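3.2 Sorting behavior and the point of disposal

The household survey asked people what they did with packaging after opening it. Answers to this kind of question tend to run high on recycling and low on general waste, and ours were no exception. For this reason we paired the survey with bag audits in two districts, Bister and Stendska, which have the same collection calendar but differ in housing type. Bister is mostly detached houses with room for several outdoor carts. Stendska is mostly apartments, where residents carry their waste down to a shared enclosure.

A total of 170 households agreed to take part, and 80 of them also allowed their bags to be audited in May. Audited households were given numbered bags and asked to use them for general waste only. Bags were opened at the Bomedport transfer station, where the contents were separated by hand into paper and card, rigid plastic, flexible plastic, metal, glass, food, and other. Wrappers made of more than one material were placed in flexible plastic if the plastic layer could be seen, and otherwise in other.

Small items gave us the most trouble. A cereal box is easy to classify and easy for a resident to sort. Receipts, price cards, candy wrappers, tea bag envelopes and the torn corners of sachets are neither. They weigh very little, so a study that reports only weight will treat them as noise. They do, however, make up a large share of the separate decisions a person makes at the bin in a day, and we wanted the audit to reflect this. We therefore recorded both the weight of each fraction and the number of items in it.

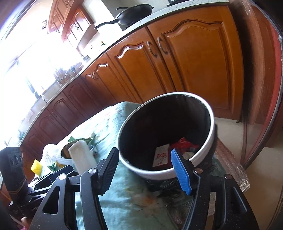

Figure 4. Paper and a wrapper in an open-top bin.

The item records changed how the general waste looked. By weight, food was the largest fraction in both districts. By number of items, paper and flexible plastic moved ahead of it, and most of the paper pieces were smaller than a playing card. Nearly all of this small paper could have gone into the paper stream under the local rules. In the follow-up interviews, residents usually knew this. What they described was a matter of distance. The recycling container was in the kitchen or the hallway, and the item was opened somewhere else, at a desk, in a bathroom, or next to a bed. The nearest bin in those rooms had a single compartment and was emptied straight into the general bag.

We call these room bins secondary bins. The survey form had not asked about them, which we regard as a weakness of the first round. A question was added for the second round, and residents were asked to list every bin in the home, its location, and where its contents went when it was emptied. Several respondents left the bathroom bin off their list and mentioned it only when prompted.

Differences between the districts were smaller than expected. Stendska households kept fewer secondary bins, which we attribute to floor space, but they also sorted the contents of those bins less often. In Bister some households tipped the study or bedroom bin onto a newspaper and picked out the paper before collection day. This practice was more common among retired residents. It was rare in homes with young children.

The audit also took in one workplace, the offices of the packaging firm Ok, where 950 items were recorded from desk bins. The firm had removed desk bins from one floor the year before and kept them on the other. Staff on the floor without desk bins walked to a shared station with labeled openings. Paper in the general waste was lower on that floor, although food residue in the paper stream was higher, mainly from cups and sandwich sleeves. We do not treat this as a controlled comparison, as the two floors house different departments with different eating habits.

Two limits should be kept in mind. First, households that agree to have their bags opened are probably more careful than those that refuse. Second, numbered bags remind people that they are being studied, and the effect may fade over a longer period. Both would lead us to understate the amount of recyclable material in general waste. Section 3.3 turns to contamination in the paper stream.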